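Foltine Two-Arm Bench Enclosure: review after eight months of recording

Posted Thursday, July 24, 2025
Filed under: Equipment, Data collection

We bought the Foltine enclosure last November, when we moved from one follower arm to two and the old table stopped being wide enough. It has been in use most working days since then, nearly all of it for recording teleoperated demonstrations for imitation learning. I have seen only short first-impression posts about it, so this one covers what it has been like over a longer stretch.

What you get

The kit is an aluminium profile frame, a floor panel, three wall panels, a front rail with a perforated cable tray, and a bag of brackets and bolts. Ours was £725 with the patterned walls. Plain grey walls are cheaper. Arms, cameras, lights and computer are all extra, and the leader arms you drive with need somewhere of their own to stand. Foltine assumes a second table for those and so do we.

There is a side rack with small hooks that you can add to one of the wall rails. We ordered it for the tool-hanging tasks, and it sees use perhaps one week in six. It bolts on firmly and stays out of the way when it is empty.

Assembly

It took two of us most of a day. The profile is cut accurately and the corners came up square. The instructions are a single folded sheet with drawings and no words, and one of the drawings shows a bracket that has since been replaced by a different one. If a bracket looks the wrong way round, try it upside down before you write to support.

The floor panel goes in before the front rail. We did it the other way and had to undo eleven bolts.

Wall panels slot into the profile and are held by small clips. The clips are the weakest part of the kit. Three have snapped so far, all while swapping panels, and a replacement set costs more than it should. We now leave the panels alone unless we have a good reason.

The front rail

This is the part I would buy again on its own. Both arms bolt to it, and the spacing between them can be set and then locked. Before this we had clamps on a table edge, and the arms crept. A few millimetres over a week is enough to matter when you want the recordings from Monday and Friday to belong to the same set. Since fitting the rail I check the base positions against a printed template every morning, and I have had to correct them twice, once after somebody leaned on the front edge.

The cable tray behind it is shallow. Power and data wires for two arms fit, but there is nothing to hold them down, so you will want ties. The wrist camera cables are another matter. They come down the outside of the arm and need enough slack for a full reach across the floor, and that slack has to go somewhere. We tried three routings before we found one that didn't catch on the elbow. Foltine could sell a cable guide for this and I would buy it.

Reach

The floor is a good size for two small arms. Each can get to the whole of its own half and a decent way over the middle. The back corners are the problem. With a gripper pointing straight down neither arm gets right into its corner, so anything that rolls there stays there until you stop the episode and fetch it. For most tasks you can keep things away from the corners. For ours, which is clearing books off the floor and putting them on a small shelf at the back, it comes up fairly often.

The walls

I was doubtful about the patterned panels. They are black and white, with big curling leaves and scrolls, and they look like something from a hotel lobby. The idea is that a policy trained in front of plain walls learns to depend on plain walls, and fails as soon as somebody puts a poster up. You can change the panels between sessions and get a different background each time without moving the enclosure.

Whether it helped is hard for me to say with any confidence. We trained one policy on 248 episodes, mixed between the scroll panels and a set of plain ones, and another on the same number with plain only. The mixed one coped better when we hung a striped cloth on the back wall. That was one task and one cloth, so take it for what it is worth.

One real drawback is operator fatigue. Our drivers look directly at the workspace, and after an hour or so the pattern gets tiring, particularly when a thin dark cover is standing up against it. Crisanto Agbayani, who has driven more of our episodes than anyone, prefers to work from the wrist view for the last part of each placement. I find that harder and stick to looking over the top.

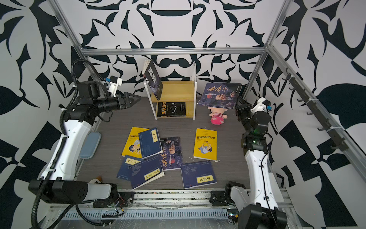

Books turned out to be a fair test of the whole set-up, because they punish small errors. A paperback lying flat gives a parallel gripper almost nothing to hold. You have to push it with one arm until an edge lifts or hangs over something, then take that edge with the other. When two books overlap, the top one slides as soon as you touch it. We record the overlapping starts on purpose, as a policy that has only seen books laid out neatly is no use to us.

Our episode for this task runs to 47 seconds on average for a single book, start to finish, with a practised driver. New drivers take twice that and throw away a lot more. We keep the slow ones if they are clean. An episode where the driver hesitates, backs off and has another go is still kept, with a tag. An episode where a hand comes into the box is deleted.

We leave a few soft things in the enclosure that are nothing to do with the task, a plush toy or two, and move them between batches. The instruction text never mentions them. The policy should learn to leave them where they are, and so far it mostly does.

Software

The enclosure doesn't need any software, but it comes with a one-year licence for Denden, which is Foltine's recorder. It does the basics. You press a pedal to start, press it again to stop, and get a row in a table with the joint positions and all the camera streams lined up by time. Playback is good. You can scrub through an episode and see commanded and measured positions plotted under the video, and that has helped us find a sticky wrist joint more than once.

Labelling is poor. There is one free-text box per episode and no way to set a list of allowed phrases, so within a fortnight we had "put book on shelf", "place book on shelf" and "book to shelf" all meaning one thing. We now export everything and fix the text in Loltska, where you can edit labels in bulk. Export from Denden to Loltska works, but it is slow, and it drops the episode tags unless you tick a box on the second page of settings. We lost the tags on 42 episodes before we found the box. They had to be watched again and retyped.

Denden also has no reset reminder. What I would like is a prompt between episodes showing a suggested layout of objects, so that drivers don't fall into putting everything back in the same place. People do this without noticing. We use a stack of cards with rough sketches on them, shuffled at the start of each session. It is a cheap fix and it made a visible difference to the spread of start positions.

Lighting

Nothing is supplied. The box is open at the top and front, so what you get is whatever the room gives you. Ours has a window on one side and the side walls throw a soft shadow on the floor in the afternoon. We record at different times of day and accept it. If you need steady light, budget for two panels and a way to hang them. The top beam will take a clamp.

Support

Two emails, both answered within three days, both by someone who had clearly used the thing. The broken clips were not replaced free of charge.

What has worn

The floor has a few scuffs where the gripper tips come down, worst on the left side. One bolt on the front rail has a rounded head, and that was our doing. The frame is as square as it was on the first day.

Would I recommend it

For two small arms and a tabletop task, yes, mainly for the rail. If you have one arm and a solid table, a strip of profile bolted to the edge will get you most of the benefit for much less money. If your task uses objects that roll, think about the corners first. I would order the plain walls and one patterned set, plus a spare bag of clips with the first order, as postage on the clips alone is £9.

Rating: 4 out of 5 for the enclosure, 2 out of 5 for Denden.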